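Drilora asks: can a machine tidy your room yet?
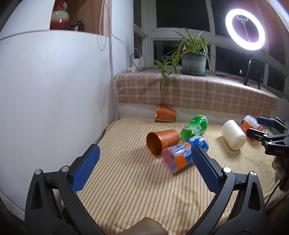 Drilora, a home robotics company, announced on Friday the first results of its Lukumay project. The project studies if machines can already do small household chores, such as picking up bottles and cups. Our people recorded 2,162 pick-ups by hand, and a robot arm then learned from them. It finished 36 of 800 new tasks without any help.

"It is a low number and we publish it as it is," said Shabani Nyanda, project lead. "Soft surfaces are still difficult for us."

The next results are planned for November.

Comments (2)

Stulo: So I must still do it myself.

Shayne M.: Did you try with full bottles?

Contact: Drilora press office | © Drilora | Back to top

We use cookies. Accept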